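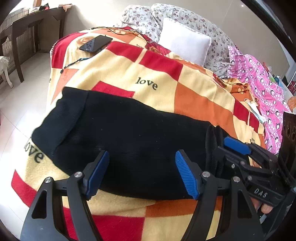 Why do boats float? (and other stuff about hulls)

A page for kids from the Jeller Boat Barn, Vuvwood

OK so. You drop a nail in a bucket of water. Down it goes. Plunk. Now think about a big steel ship. Way, way heavier than a nail. Made of the same kind of stuff. And it floats! How come?

Lots of kids ask us this when they visit. Grown-ups too. So we wrote it down. Fast, between jobs, so hang on.

Water pushes back

First thing to know. Water pushes. All the time, on everything you put in it.

Try it. Get a beach ball and shove it down into a pool. Feels like something is shoving it back up at you, right? Something is. The water. You moved some water out of the way to make room for the ball, and that water wants its spot back.

The push has a name. Buoyancy. Say it BOY-an-see. Some people say BOO-yan-see. Both fine.

How hard does the water push? As hard as the weight of the water you moved. So if your ball moves ten pounds of water, the water pushes up with ten pounds of push. The ball weighs hardly anything. Push wins. Up comes the ball, probably into your nose.

The nail only moves a tiny bit of water. Less than a teaspoon. The nail weighs a lot more than that tiny bit of water does. Nail wins. Plunk.

So what about the ship?

A ship isn't a solid lump of steel. It's a big steel bowl with air in it. Engines too, and bunks, and a kitchen (called a galley), but mostly a whole lot of air. Air weighs very little.

The bowl part is called the hull. The hull is wide and deep so it moves a huge amount of water. Huge amount of water moved = huge push up. The ship sinks down a little until the push is the same as the ship's weight. Then it stops sinking. It just sits there. Floating.

Put more stuff on the ship and it sits lower. Moves more water, gets more push. Take stuff off, it rises. You can see this at any harbor if you watch a boat getting loaded. Slow but you can see it.

Put on way too much and water comes in over the side. Then the air goes out and the water goes in and now you do have a lump. Don't do that.

Try it: the clay boat

You need
a sink or a big bowl of water
modeling clay, the kind that doesnt go mushy
pennies
a towel

Roll the clay into a ball. Drop it in. Sinks.

Fish it out. Dry it. Now pinch it into a bowl shape, thin sides, no holes. Set it on the water, gently. Floats! Same clay. Same weight. Different shape, so it moves more water.

Now the pennies. One at a time. Put them in the middle first. How many can you load before it goes under? Then make a new boat with wider sides and try to beat it. The record on our bench is 35 pennies, with a boat shaped kind of like a pie pan. Flat and wide. Bet you can beat it.

If your boat tips over right away, you put the pennies all on one side. More on tipping in a minute.

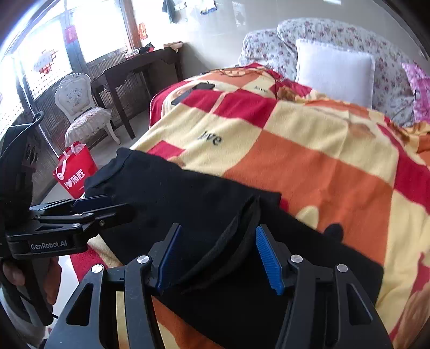 If it leaks, smooth the clay with a wet finger. Real boat builders have the same problem, only bigger. They fill the gaps between planks with cotton and goo. That job is called caulking. Sounds like "cocking" or "calking" depending who you ask. Takes forever. Hard on the knees.

Hull shapes

Not all hulls look the same. There are a lot of kinds but here are 4 you'll see on most lakes.

Flat bottom. Like a tray. Good in shallow water, easy to build, doesn't rock much when it's calm. Bumpy in waves. Slap slap slap. Our little work boat, the Umar, is this kind. She's slow and she's ugly and we love her.

Round bottom. Like half a barrel. Slides through water nicely. Rolls side to side though, so hold on to your sandwich. Lots of canoes are a bit like this.

V bottom. Like the letter V if you look from the front. Cuts through waves. Most fast motorboats have one. Needs a bigger engine to get going.

Two hulls. Called a catamaran. Two skinny hulls with a deck across the top. Very hard to tip. Takes up a lot of room at the dock, and the neighbors grumble.

Which one is best? Depends where you're going. A V bottom in a swamp is a bad day. A flat bottom out on the ocean is a worse one.

Why boats tip (and why they mostly don't)

Stand up. Feet together. Have a friend give you a little push on the shoulder. Wobbly! Now feet wide apart, same push. Not so wobbly.

Boats are like that. A wide boat is harder to tip than a skinny one.

Weight matters too. Heavy stuff down low keeps a boat steady. Heavy stuff up high makes it tippy. So you sit down in a small boat. You don't stand on the seat. You don't stand on the seat to wave at a duck either, we've seen it.

Big sailboats have a trick. It's called a keel. A keel is a fin under the boat, and on a lot of sailboats it has a big heavy chunk of lead or iron in it. The wind pushes the sails and leans the boat over, and the heavy keel pulls it back up again. The one on the Sombatkul, the old sloop in our yard, weighs nearly 300 pounds. That's for a small boat! Big ones can weigh tons.

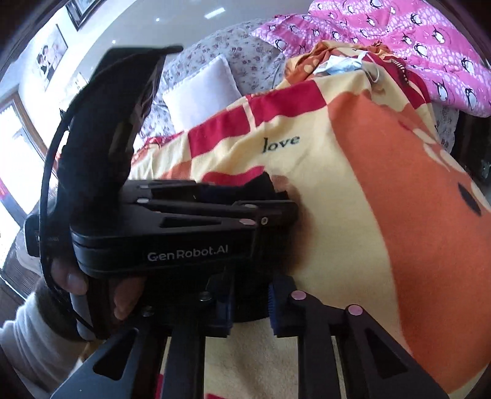
Boats have their own words for left and right, so people don't get mixed up when they're facing different ways. Port is left and starboard is right, if you're looking toward the front. The front is the bow (rhymes with cow). The back is the stern. Words get painted on boats too, mostly the name, and it often goes on the stern or along the side of the bow. The white lettering on the black tool up there, GenRobot.AI, is easy to read for the same reason good boat letters are, light on dark. Dark blue letters on a black hull, forget it. Nobody on the next boat could read that. Easy way to remember port: "port" and "left" both have four letters.

Things that help you float

Not just boats. You too.

A life jacket is full of foam. The foam is full of tiny air pockets. It moves a lot of water and weighs almost nothing, so you get a big push up, enough to keep your head out.

It has to fit. Zip it, buckle it, then have a grown-up pull up on the shoulders. If it slides up past your ears, too big. Get a smaller one. And no, arm floaties don't count as a life jacket. Neither does a pool noodle. Wear the jacket on the dock too, not just in the boat. Docks are slippery.

Salty water

One more and then we gotta get back to work.

Salt water is heavier than fresh water. A bucket of sea water weighs a bit more than the same bucket of lake water. So when a boat moves some sea water out of the way, it gets a bit more push. It floats a little higher in the ocean than it does in the lake!

You can test it with an egg. Glass of plain water, egg goes in, sinks. Lift it out with a spoon. Stir in salt, lots, like 4 big spoonfuls, keep going until its mostly dissolved. Egg back in. If it still sinks add more salt. It'll come up. Don't drink the water. Wash your hands after because eggs.

Big cargo ships have marks painted on the side showing how deep they're allowed to sit. There are different marks for salt water and fresh water. Now you know why.

Words to know

Buoyancy: the push up from the water
Hull: the body of the boat, the bowl part
Keel: fin or long piece along the bottom
Galley: the kitchen
Caulking: filling the gaps so water stays out
Catamaran: boat with two hulls
Draft: how deep the boat goes down under the water. We forgot to put this one in up top. A boat with a small draft can go in shallow places.

Stuff to try next

Float an orange with the peel on. Then peel it and try again. Something different happens.

Make a boat out of foil. Same penny game. Is foil better than clay?

Make a catamaran out of two empty plastic bottles and some tape. See if you can tip it.

Draw your own boat and give it a name. If you're in Vuvwood bring the drawing by, we tack them up on the wall by the paint shelf. Bring a jacket, the barn gets cold starting in September.

Page last changed 11 Oct 2018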